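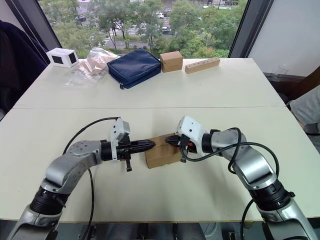 窓側の作業台。白い天板の突き合わせ部と、手前の台で持ち上げた無地の茶色い小箱。

梱包室ギャラリー:作業台と小箱
Storthorpe 梱包室 記録ページ
撮影・文:Iman Amrani
2020年10月20日

Storthorpeの梱包室で使用している作業台と小型段ボール箱について、写真と仕様メモをまとめる。対象は窓側の作業台とその上で扱う箱に限る。棚、資材置場、出荷口は別ページに掲載する。メモの内容は室内の備品台帳と作業手順書に基づく。寸法は特記のない限り外寸とする。

作業台の配置
白い天板の作業台を2台、辺と辺を突き合わせて使用する。手前の台を作業面、奥の台を仮置き面とする。奥の台は大きな窓の方向へ伸びており、2枚の天板の合わせ目は手前から見て横一直線になる。この合わせ目を作業面と仮置き面の境界として扱い、床や天板に区画テープは貼らない。
台どうしは金具で連結していない。清掃時に単独で引き出せることを優先した。清掃後は両側の角を合わせてから押し付け、合わせ目に指が掛からない状態にする。片側だけを先に押すと台が斜めに入り、反対側にくさび形の隙間が残る。

合わせ目の管理
天板の高さは各脚のアジャスターで調整する。確認方法は、薄手の箱を奥の台から手前の台へ滑らせ、底面の引っ掛かりを見るというもの。引っ掛かりがあれば低い側の台を上げる。高い側を下げる方法は、以前の調整で基準の高さが徐々に下がったため採用していない。
隙間に入りやすいのは紙粉、テープの切れ端、ラベルの剥離紙の角である。始業前に乾いた刷毛で合わせ目に沿って掃き出す。エアダスターは紙粉が天板全体に広がるので使用しない。湿式の拭き取りは週末の清掃に限り、箱を扱う前に天板の水気が残っていないことを手で確かめる。

天板の色
作業面は白で統一している。茶色の段ボールとの境界が見分けやすく、箱の角の位置を目で追いやすい。紙粉や小さな切れ端も見つけやすい。欠点は反射で、日中は窓からの光が天板で返り、台の手前に立つと奥側が見づらい時間帯がある。つや消しの敷きマットを試したが、箱の底がマットの縁に掛かるため撤去した。現在はマットなしで運用している。

小箱の仕様
管理品番:Inthanon 333
形状:直方体、ふた一体型
表面:茶色、無地
長辺:145 mm
板厚:5 mm
収容単位:搬送トレー1枚につき最大32個

Inthanonは室内で使っている箱シリーズの呼称で、末尾の数字は台帳の番号である。寸法とは対応しない。旧台帳ではサイズ名で管理していたが、同じサイズ名で板厚の異なる箱が混在したため、番号に切り替えた。
印刷のない箱を標準とする。荷主ごとの表示はすべてラベルで行い、在庫を荷主別に分けない。ラベルは上面に貼る。前面には箱の合わせ目があり、ラベルが掛かると段差で浮きが出る。側面は持ち替えの際に触れるため、貼付位置から外した。

箱の持ち方
小箱は左右の側面を対向する2点で挟んで持ち上げる。力をかける位置は側面の高さの中央付近とし、上縁には掛けない。上縁に近いほど面が内側へたわみ、上面のふたに浮きが生じる。反対に低すぎると、持ち上げたときに箱が前後に回りやすい。
持ち上げ時に箱が多少傾くことは許容する。水平の判定は台に戻した時点で行う。確認項目は底面全体が天板に接していること、側面に押し跡が残っていないこと、前面の合わせ目が開いていないことである。押し跡が残った箱は出荷用から外し、緩衝材の試し詰め用に回す。
写真の状態は手前の台の上でわずかに浮かせたところで、平らな上面に光が当たり、前面に合わせ目の線が見えている。

箱を置く位置
作業面では左右の中央を箱の定位置とする。両側から同じ距離で届き、合わせ目からも離れる。箱を合わせ目の上にまたがせて置くことは禁止した。高さの差がわずかでも底面が浮き、ラベル貼付時に箱が揺れる。
奥の仮置き面では、窓と平行に列を作って並べる。列の起点は左奥とし、手前へ向かって詰める。積み重ねは行わない。トレーへ移す前の箱を重ねると、下段のふたに荷重がかかり、内容品の確認も二度手間になる。

窓側で使用する際の注意
段ボールは湿度と直射光の影響を受ける。仮置きは当日分に限り、終業時には資材置場へ戻す。特に12月は窓面の結露が多く、昨年は窓に最も近い列の箱で底面の軟化が見られた。以後、冬期は窓際に余白を取り、列の起点を手前にずらしている。
光の当たり方によって箱の見え方も変わる。上面が明るいと側面の浅い押し跡は目立ちにくい。判定に迷う場合は箱の向きを変え、側面を窓に向けて再確認する。

搬送トレーとの受け渡し
トレーはMoventの台車に載せ、作業台の側方へ寄せる。台車を窓側へ入れると奥の台の脚に当たるため、進入は手前側からとする。台車の天面は作業台より低く、箱を移す際は必ず一度持ち上げる。天板の縁から滑らせて落とし込むと、底の角がつぶれる。
トレー内の向きは前面の合わせ目を手前にそろえる。端数が出たトレーには札を付け、次の便の箱と混載しない。

関連記録
・作業台脚部アジャスター調整手順
・Inthanonシリーズ品番一覧
・Starville向け小箱ラベル貼付位置図
・Movent台車の進入経路図

掲載内容の訂正は梱包室の備品台帳担当まで。品番を添えて連絡のこと。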